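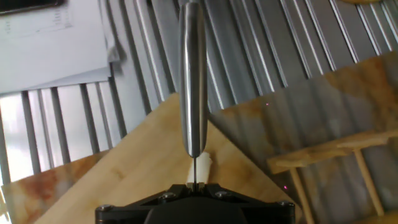

Fri 10 November. Ekance dye trial, second go at the orange. Madder from Hughes again, 16 g per batch, chalk in the water this time. Color came up slow, kept the heat low, went too brown anyway in the first pot. Want the finish on the new sample pins to match the old ones -- silver, polished, bright enough to throw white streaks down the whole length, like the long cylinder -- so the Adham order of dull ones goes back.

Cotton first. Soaked overnight, alum at the usual strength, 100 g dry weight. Rinse was rushed, my fault, there's a pale patch near one hem. Wool took it much better. Label them before they get mixed up agian.

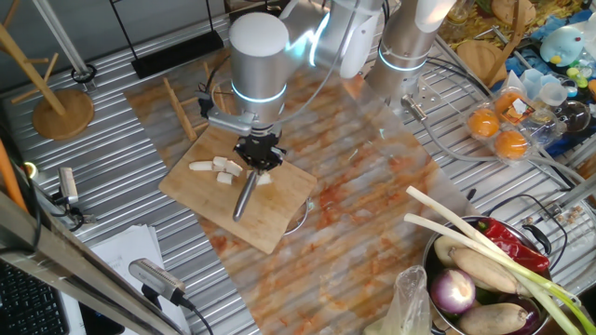

Second pot held 50 minutes then off the heat, left to cool with the wool still in. Better red, less mud. Naltulstead want 385 g of yarn in this shade by December so need to know wether it repeats. Tap water vs rain water still not tested.

To do: wash test on both, strip in the window for fading, order more alum. Don't use the small scale, it drifts -- weighed the chalk twice and got two answers.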